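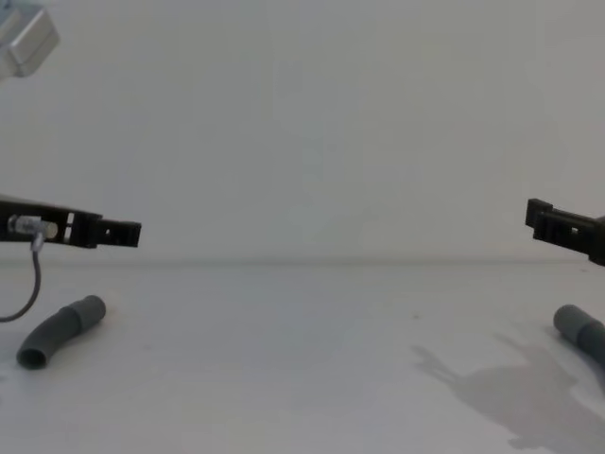
双臂夹持弯管：同一套黑色塑料夹指，换驱动后左右夹持结果不一致，怎么做对比才算公平

标签：夹爪选型 双臂 接触判定 弯管 控制器

Sơn Lưu
发表于 2019年2月26日

目前在做夹爪驱动单元的选型，候选有两款：Besari 的丝杠式和 Herketbridge 的齿轮齿条式。两款都能装我们自己的黑色塑料夹指，所以夹指不参与比较，比的是驱动单元和它自带的力控逻辑。左臂装 Besari，右臂装 Herketbridge，两只夹爪相对，上位控制器用 Lestano，左右两路走同一条总线，周期相同。

工件是灰色弯管，一端敞口，另一端有一圈比管身略宽的套环。桌面是白色，背后是白墙。测试时左右各放一根，夹爪从上方下去，合指，抬起，保持，再放回原位附近。管子由 Khương 供货，左右两侧用的是同一批。

判定规则如下：

抬起后保持阶段管子没有掉，记为成功。
保持阶段管子相对夹指转动，但没有掉，记为滑转，单独统计。
合指后控制器没有收到接触标志，记为空夹，不抬起。

每侧做 91 次。成功率两侧差别不大，差的是滑转。右侧滑转明显多于左侧，而且集中在夹到弯段的时候；夹在套环后面那一小段上，两侧都基本不转。左侧则偶尔出现空夹，管子明明在两指之间，接触标志没有置位，控制器按空夹处理，退回待机位。

读回来的原始数据里有一个现象没有想明白。右侧合指结束时的编码器读数，夹直一点的部位时很集中，中位数是 3236；夹弯段时读数散开，而且往开口更大的方向偏。左侧也散，但散得少。我一开始认为这说明 Herketbridge 的夹持力小，管子没有被夹到位，后来把两边的力设定都提高了一档，右侧的滑转次数下降，左侧的空夹没有变化。

已经排除的项目：

夹指左右互换过一次，滑转仍然留在右侧。
两侧力设定用的都是厂家上位机里的百分比，数值相同。
合指速度数值相同，单位也都是百分比。
供电分开，没有共用电源。
管子左右对调过，没有影响。

想请教三件事。第一，这样的对比是否成立，尤其是力和速度都用百分比这一条。第二，左侧的空夹应该从驱动单元查还是从控制器查。第三，右侧滑转能不能直接归到齿轮齿条的回差上。选型报告要给结论，目前倾向 Besari，但空夹这一条写不过去。

另外补一个情况：视觉定位用的是顶光加背景差分，右半边桌面上有机械臂和夹爪投下来的灰影，左半边基本没有。定位结果人工看过，大体是准的，所以没有把它列为变量。如果有人认为应该列，请说明理由。

齿条与丝杠
发表于次日，被提问者采纳

按你问的顺序写，中间会穿插几项需要补测的内容。

对比是否成立

现在的条件下不成立。问题就在百分比。两家的力设定百分比对应的是各自的电机电流上限，不是指端力。丝杠式的减速比大，摩擦也大，同样百分比下电流折算到指端要扣掉丝杠的效率损失；齿轮齿条式效率高，但减速比小。两个数值写成一样，在指端得到的力一样只能是巧合。速度同理，百分比对应的是各自的最高速度，行程和最高速度都不同，合指的实际线速度就不同，碰到管壁那一瞬间的冲击也不同。

要做的是先标定，再对比。步骤：

找一只薄型力传感器，或者弹簧刻度稳定的测力计，夹在两指之间，位置和夹管子时的受力点一致。夹指是塑料的，受力点离指根越远，夹指弯得越多，指端力和指根力差得越明显，这一条不能省。

对每一侧，从低到高逐档设定百分比，每档重复几次，记录稳态力和峰值力。稳态力用来对齐夹持力，峰值力用来看冲击。

画两条曲线，按稳态力取等值点，后续测试两侧都用等值点对应的百分比。报告里写力，不写百分比。

速度用同样办法对齐。控制器里读编码器，对时间求差分，换算成指端线速度。只看中间的匀速段，起停段不要算进去。

做完这一步再看滑转。你提高一档以后右侧滑转就下降，说明右侧很可能原来就在夹持力偏低的区间里工作。这个差别属于设定，不属于机构。

弯段为什么容易转

这一条和驱动单元的关系不大。两指平行合拢，夹在直的圆管上，每个指面和管壁的接触是一条线，线的方向沿管轴。夹在弯段上，如果弯曲平面和指面不平行，指面只能碰到弧的最高处，接触退化成一个点或者一小块，抗转力矩几乎没有。管子另一端悬着，重心偏在一边，抬起来就会绕接触点往下转。

套环后面那一段不转，是套环本身给了一个轴向限位，同时那一段比较直，接触线长一些。

由此得出两条建议。测试时把夹持部位作为因素单独分组：弯段一组，套环后面一组，每组次数相同。你现在的数据是混在一起的，如果右侧碰巧夹弯段的次数多，滑转自然多。请回头查一下每侧夹到弯段的比例，如果日志里存了目标位姿，这个可以从旧数据里补出来，不需要重做。

第二条是管子的摆放角度要固定。看图上左边那根，敞口朝左下，套环在右上，斜着放；右边那根是从左上往右下走的。两根管子相对各自夹爪的姿态不是同一个。如果测试时一直这样摆，左右两侧遇到的根本不是同一个抓取任务。做一块定位板，或者在桌面上贴两条基准线，两侧摆成对夹爪基座来说相同的角度，不是对桌子来说对称的角度。镜像对称对人眼来说好看，对两台结构相同的臂来说不等价，除非腕部关节也按镜像取值，并且末端的安装法兰也是镜像装的。

编码器读数散开

夹弯段时读数往开口大的方向偏，和接触几何是一致的，不能直接当作力小的证据。弯管斜着处在两指之间时，沿合指方向的外包络尺寸大于管径，夹指先碰到外包络就停了。读数 3236 对应的是夹持较直部位时的停止位置，可以当作基准，但只能用于那一种姿态。

另外还要扣除塑料夹指的变形。力越大，夹指往外张得越多，编码器还会继续往闭合方向走一点。比较两侧读数以前，先夹一块刚性量块，做一条力与读数的关系，作为变形补偿。左右互换夹指的时候也应该各做一次，因为你只看了滑转次数，没有看变形。

左侧空夹

先查控制器里接触标志是怎么来的。Lestano 的夹爪功能块有两种判定方式，默认是电流超过阈值并且速度低于阈值，两个条件同时满足并维持 8 个周期才置位。另一种是只看位置停滞。你没有写用的是哪一种，从现象看像是默认的。

丝杠式驱动在低速下摩擦占电流的比重大，空载电流本身就高，厂家为了避免误触发，一般会把接触阈值往上抬。管子如果有弹性，碰到以后电流是慢慢爬上去的，没有明显的台阶。电流还没有爬过阈值，合指超时先到了，标志就不会置位。这时候管子已经在两指之间，力也有一部分，但程序认为没有夹到。

验证方法：把左侧电流、位置、接触标志三个量同步录下来，挑出空夹的那几次，和正常的放在一起看。如果空夹时电流曲线在上升、位置已经基本不动、标志为零，那就是阈值或超时的问题。如果电流没有上升、位置一直走到机械限位附近，那就是真的没有夹到，去查视觉和下降高度。

两种情况的处理完全不同，先不要改参数。

驱动单元的回差

能不能归到齿轮齿条的回差，现在没有证据。回差影响的是力反向时指端的位置跳动。单纯夹持、保持、力不反向的情况下，齿面一直压在同一侧，回差不表现出来。抬起时有加速度，如果加速度方向和合指方向有分量，才可能把一侧齿面拉开。

测法很简单：夹刚性量块，用百分表顶在夹指侧面，手推夹指末端，往开的方向和往合的方向各推一次，记位移。分别在通电保持和断电两种状态下做。断电测出来的是机构间隙加塑料变形，通电测出来的是伺服刚度加塑料变形。用夹指单独装夹时测出的变形扣掉，剩下的才是驱动单元的量。你们如果测出来的间隙不到 2 毫米的零头，对这种管子没有意义，不必写进结论。

报告里怎么写

建议不要给单一结论。分三张表：等力条件下的滑转次数，按夹持部位分组；接触判定的漏判次数，注明判定方式和参数；刚度测量结果。选型依据按你们产线上最常出现的夹持部位加权。如果产线上可以保证夹套环后面那一段，滑转这一项两家的差别大概率会消失，剩下的就是判定可靠性、合指时间和价格。

cell_notes
回复于同日

上面写得很全，我只补线缆和阴影两项，这两项楼主都没有当变量，我认为都要列。

线缆。左边夹爪那个银色圆柱件下面引出一根细线，往下垂一段再往左弯过去，是悬空的。不管这个件接的是什么，线这样走，夹爪下降和抬起时线会摆，腕部转的时候会拉。如果这一路信号参与了接触判定，哪怕只是作为一个与条件，接头处一松，标志就会掉。楼主说空夹是偶发的，偶发问题先查线，成本最低。

查法：让左臂走一遍完整的抓取轨迹，中间不放管子，夹指保持在固定开口，同时高速记录这一路信号。轨迹走完以后，再停在待机位，用手轻轻拨动接头附近和弯过去的那一段，看信号有没有跳变。两次都没有跳变，这一项可以划掉。有跳变就先把线固定到夹爪壳体上，在腕部前面留一个服务环，转动范围内不受拉，再重做空夹统计。固定的时候注意不要盖住夹指上的槽，槽边是塑料，扎带勒在那里夹指会变形。

还有一条，右边那一路如果没有同样的线，两边的负载和干扰都不一样，对比时要么两边都装，要么两边都拆。

阴影。楼主说定位结果人工看过，大体准。对滑转来说，大体准不够。管子是灰的，影子也是灰的，桌面是白的，背景差分在这种条件下容易把影子的一部分并进管子的轮廓里。并进去的面积不一定大，但是影子在右侧那根管子附近往下铺开，轮廓的重心会被往影子那边拉，算出来的抓取点就会沿管子偏移。本来要夹套环后面的，偏过去就夹到弯段上了。这正好会表现成右侧滑转多，而且集中在弯段，和夹爪是谁家的没有关系。

这个假设可以直接检验，不需要动机械臂：

把视觉在每次抓取前算出来的轮廓存成掩膜，和原图叠起来看，右侧单独看一遍。
用同一根管子、同一个位置，开灯和换一个方向打光各拍一组，比较抓取点坐标的差。
两侧灯光不变，把左右两根管子的摆放位置互换到没有影子和有影子的地方，看偏移跟着管子走还是跟着位置走。

楼主之前做过管子左右对调，那个只能排除管子本身的差异，排除不了位置的差异。夹指左右互换也是一样。目前为止换过的都是跟着夹爪或者工件走的东西，灯光和位置一直没有动过。要分清驱动单元和位置，应该把两个驱动单元左右对调：Besari 到右边，Herketbridge 到左边，其它都不动，再做同样次数。滑转留在右边，问题在位置；滑转跟着 Herketbridge 到左边，再去谈夹持力和机构。

这一步应该最先做。标定做得再仔细，位置因素没有分开，表格还是不能用。

处理影子的办法，按见效快慢排：换漫射光，在两侧各加一块柔光板；拍照时让臂退到照明范围外面，拍完再进来；算法里把阈值从灰度改成边缘加深度。第二个办法最省事，代价是节拍变长，测试阶段无所谓。

用螺丝刀的
回复于同日

Herketbridge 那款我用过，直接上橡胶垫就行，夹什么都不滑。

Sơn Lưu
追加说明

感谢。已经按上面的顺序补做了一部分，结果写在这里，供以后查到本页的人参考。

驱动单元左右对调已经做完，每侧次数和原来一样，力设定没有改。滑转大部分留在右侧，小部分跟着 Herketbridge 走。因此位置和力设定两个因素都有，位置占得多。存下来的轮廓掩膜也看了，右侧有一部分确实把影子并了进去，抓取点往弯段方向偏。已经改成臂退出以后再拍照。

旧日志里的目标位姿也查了，右侧夹到弯段的比例高于左侧，和掩膜的结果一致。

左侧空夹录了同步曲线。属于上面说的第一种情况：电流在上升，位置已经不动，标志没有置位。判定方式确实是默认的那一种，超时设得太短。线缆那一项也查了，拨动时没有跳变，但还是打算把线固定起来再继续。

橡胶垫暂时不用。垫子会改变接触面积和摩擦系数，两家的差别会被盖住，等驱动单元定下来以后再单独评。

等力标定还没有做，手头没有合适的薄型传感器，已经申请。标定完成以前，选型报告里倾向 Besari 的那一句先撤掉。

齿条与丝杠
回复上一条

超时放长以后，注意看合指结束时的稳态力有没有变。丝杠自锁，电流撤掉以后力不会马上掉，但是电流爬升的时间变长，最后锁住的力会比原来大，标定要在新的超时参数下做，旧参数下的曲线不能沿用。

维持周期数不建议同时改。一次改一个。

管子如果有弹性，还要看敞口那一端在保持阶段有没有被压扁，夹持点离口近的时候尤其要看。判定规则里现在没有这一条，可以在滑转之外再加一栏，记录方法用卡尺量口部的长短轴，夹之前和放下之后各量一次。

cell_notes
回复上一条

同意一次改一个。另外拍照流程改了以后，原来右侧的数据和新数据不能合并统计，报告里分开列，注明分界是哪一次测试。

线固定好以后，再空跑一遍轨迹，确认腕部转到两个极限时接头不受力。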